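Section 6. Setting up the monitor and bin task

Complete the rail mounting and power checks in Section 5 before you start. Both arms should be bolted to the front rail on their own plates, with the motors off and the grippers open. The distance between plate centers on the Wendora layout is 415 mm. If your rail is shorter, change the spacing value in the cell file before you do anything else.

CAUTION: Keep motor power off whenever your hands are past the front rail. The software stop holds the arms in place but does not cut power.

6.1 Placing the props

1. Stand the monitor at the back of the table, centered between the two arms. Leave it unplugged. The task does not need a picture on the screen.

2. Put the tree in the back left corner. Spread the branches so they stay clear of the left gripper at full reach.

3. Set the round bin in front of the monitor stand. Line it with a clear bag and fold the edge of the bag down over the rim.

4. Stick the paper strips to the left and right edges of the monitor, three to a side, with the free ends pointing outward. Use one color per side. Press down only the end that touches the bezel.

5. Drop a handful of loose strips into the bag to hold it down.

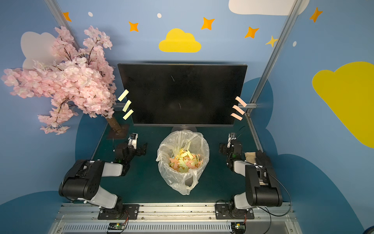

Szabolcs Kun commented: We had to tape the bag under the rim on ours. The folded edge kept catching on the right gripper on the way out, and the whole bin would slide. Two short pieces of tape at the back were enough.

Tape is fine as long as it stays on the outside of the bin. Tape on the inside will pick up strips.

6.2 Teaching the drop point

1. Turn motor power on and select hand guiding for one arm. Leave the other arm parked.

2. Move the gripper by hand until the fingertips are over the middle of the bag.

3. Lower it slowly. Watch the wrist camera view and stop when a fingertip is level with the folded rim.

NOTE: Clear plastic throws bright highlights under overhead light. If the bag washes out in the preview, lower the exposure one step and check again.

4. Save the position as DROP_L or DROP_R, then raise the arm straight up before moving it sideways.

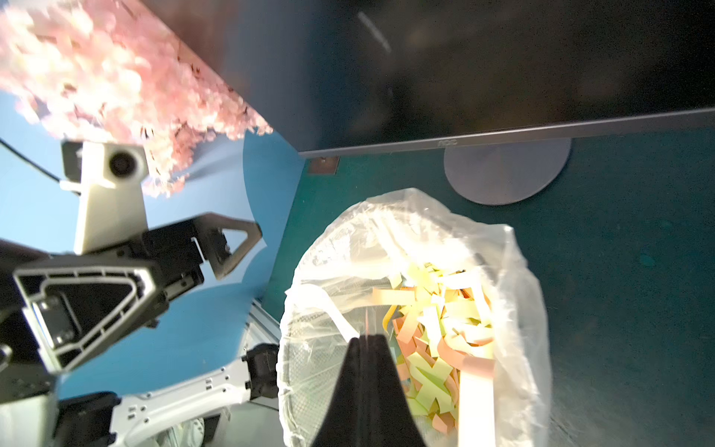

5. Park the arm and repeat steps 1 to 4 with the other one. Never teach both arms at once — they share the space over the bin.

6.3 Checking the wrist views

Open the preview for each wrist camera and move the arm to its start position. You should be able to see the edge of the monitor with the strips on it, and both gripper fingers at the bottom of the view. Glare on the screen is normal. Glare over the strips is a problem, and you will need to turn the monitor a little or move the light.
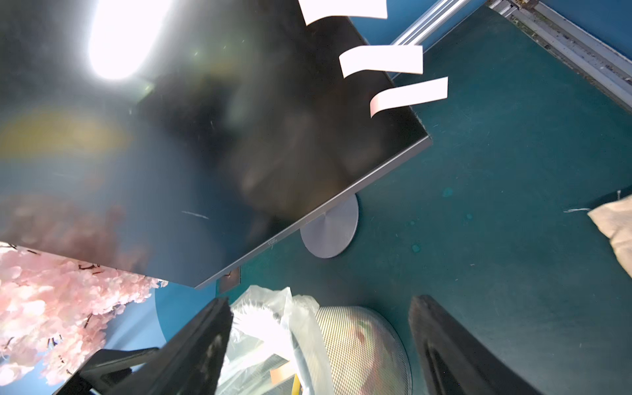

By Janka Kadlec
Cell guide, Wordale workshop build. Revised Tue 25 April

6.4 First run

1. Set speed to 11 percent in the Dremano panel.

2. Run the left side alone, then the right side alone.

3. Run both sides together with one hand on the power switch.

4. If a run stops with code 577, an arm has asked for the bin area while the other still holds it. Park both arms and restart from step 2.

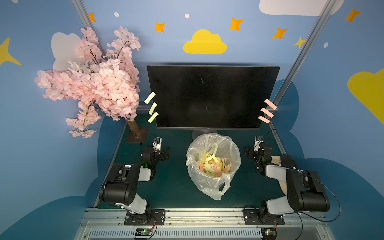 Raise the speed in small steps, up to 40 percent, and repeat both single-side runs after every change. Check the cable slack as well. A cable that hangs free at low speed can snag on an elbow when the arm folds quickly.

Between runs, take the strips out of the bag and put fresh ones on the monitor. Used strips lose their stick at the bezel end and drop early. Wipe the bezel with a dry cloth if new strips won't hold.

When you finish, park both arms and turn motor power off at the switch. Go on to Section 7 for recording and playback.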